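Print this article | E-mail this article

Two arms and a checkerboard

Guadalupe Magaña has trained 20 people in the packing hall at Ninmont. Her newest pupils don't take lunch, which she considers a flaw in their character.

"You can't gossip with them," she says. "I tried the first week. I told one of them about my sister's divorce and it just hung there."

Ninmont packs gift sets, 2,000 on a busy shift, and until last October every piece was picked up by a human hand. Now Magaña spends her mornings at a pair of robotic arms in a small room off the hall, showing them how to pick things up and put them down. She used to be a line lead. Her badge still says so.

"They asked who had patience. I was on vacation, so they picked me."
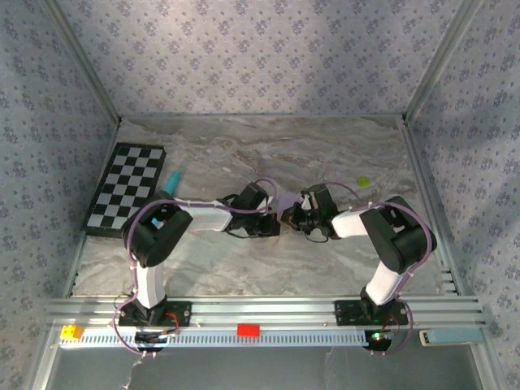
The wallpaper stays

The flowered walls get the most questions from visitors. Magaña says she likes them better than the gray in the hall, and that she has stopped hearing the jokes about her dollhouse.

The work is slower than anyone upstairs had hoped. A good morning is one small object, handled over and over. "My grandson is 4. He'd have been done by breakfast."

Has anybody lost a job? Not so far, she says, though 2 people who left weren't replaced, and the hall can do that sum. Her own pay went up a little. Her back has stopped hurting, and she misses the radio.

"I go out there at ten for coffee and they ask me how the kids are doing. They mean the arms."

More in Workplace
Windar puts its night shift on days
Who fixes the fixer? A morning at Arellano
Posside drops the time clock, then brings it back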